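The apartment in Betovdale had been sold, and Consolacion Yap had until the end of April to clear it. She took the bus over from Stivville every morning with a sandwich in her bag. By the second week she had finished the kitchen and the hall closet, and what was left was her mother's clothes. 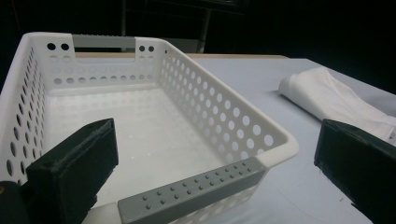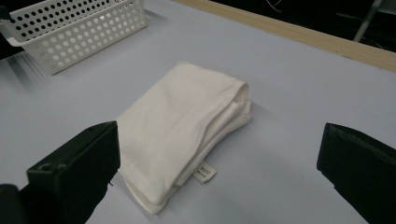
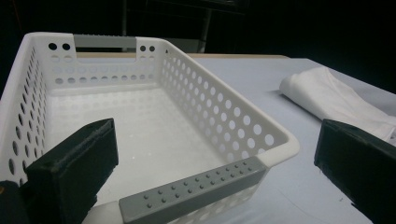 She had started with the linens because they were easy. Her mother had bought most of them by mail from a company called Wereo, and kept the receipts in a coffee can. Consolacion had thrown the receipts out on the first day and then gone down to the trash and brought them back up. She used the white basket with the holes in its sides and the gray handles at each end, the one her mother had carried up and down the basement stairs for years. It held one load. When she was small she had put her fingers through the holes and her mother had told her to stop before she got one stuck.

She had a system. Things to keep went on the bed. Things for the church sale went by the door. Rags went in a garbage bag. By noon the pile on the bed was bigger than the pile by the door, so she sat down and ate half the sandwich and then went through the bed again.

Fergus Baxter from downstairs knocked at one. He was holding a flat box.

"This came for your mother," he said. "I signed for it. I should have brought it sooner."

"When did it come?"

"February, I guess. It was still cold."

She took the box and put it on the dresser. He looked past her at the bed.

"You're keeping all that?"

"No," she said. "I don't know. Some."

"When my brother died I kept his shoes," Fergus said. "They didn't fit me. I had them for six years."

"What happened to them?"

"I gave them to a guy."

He stood there a little longer. He asked if she wanted coffee and she said she did, and he went down and came back with two mugs and no sugar. They drank it standing up, since the chairs had already gone. He told her the new owners were going to take out the wall between the kitchen and the front room. She said her mother had always wanted that wall out. He said everybody in the building wanted that wall out.

After he left she opened the box with her house key. It was pillowcases, two of them, still in plastic. The slip inside said thirty dollars, paid. Her mother had been in the hospital for most of February. She must have ordered them from there, on the phone, with the catalog on the tray table. Consolacion remembered the catalog. She had moved it to make room for the soup.

She put the pillowcases on the bed. Then she put them by the door. Then she took them out of the plastic and washed them in the sink, which made no sense with the water about to be shut off, and hung them over the shower rod.

The rest of the afternoon went faster. The coats were all for the sale except the green one. The dresses were for the sale. One drawer was nothing but gloves, and she tried on a pair and they fit. In the bottom drawer there was an envelope with $337 in it and her own name on the front, spelled the short way, Connie, in pencil. There was no note. She counted the money twice and put it in her coat pocket and buttoned the pocket.

At four she called Chang, the hauling company, to ask if they could come a day early. The woman on the phone said they could come at eight the next morning or not until after the weekend. Consolacion said eight. The woman asked how much there was. Consolacion looked around the bedroom.

"A mattress," she said. "A dresser. Some bags."

"Stairs?"

"Two flights."

"That's extra," the woman said, and Consolacion said that was fine.

She went through the bed one last time. She kept the green coat, the gloves, a blue tablecloth with a burn in one corner, and the photograph albums. She kept four towels because she needed towels. Everything else she folded again, neatly, the way her mother would have done it for strangers, in half and in half and then in thirds, with the edges turned in. It took more than an hour. A person buying a towel for fifty cents would not care how it was folded, but it would be on a table with her mother's name on the box, and people at the church had known her.

Fergus came up at six to help carry. He took the boxes for the church down to his own place, where they would be out of the way of the haulers. He did it in five trips and would not let her take the heavy ones.

"What about the basket?" he said on the last trip.

"What about it?"

"Is it going?"

She thought about the bus. It was a forty-minute ride and there would be people standing.

"No," she said. "I'll take that with me."

She put the towels in it first, then the albums, then the tablecloth and the gloves. The pillowcases were still damp. She laid them on top. The green coat she wore over her own coat. Fergus held the street door for her, and she went down the front steps sideways, one at a time, with both hands on the handles, feeling for the edge of each step with her foot.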